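Irnau Guest Apartments - Questions About Laundry and Dishes

Is there a washing machine?
Yes, in the cellar, next to the bicycle room. One wash costs 2 euros. Please start the last one before 20:00, the neighbors above sleep early.

My socks came back without partner. What can I do?
Look first inside the drum, under the rubber ring. After this, ask Agata Sartori at the desk. She keeps all single socks until the end of the month.

How should I sort socks when many guests wash together?
Lay them side by side on a table before you fold anything. With patterns like argyle it is easier to find the pair when both are flat - in a pile they all look the same.

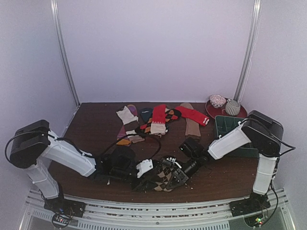

Fold each pair once over the middle and do not make a ball, the elastic becomes tired from it. Wool socks should dry on the rack, never in the dryer.

Can I take cups and bowls to my room?
Yes, please use a tray on the stairs. Bring everything back to the kitchen before you leave.

Who can I ask if something is missing?
Write to Hanna Śliwiński with your room number. She answers usually the same evening.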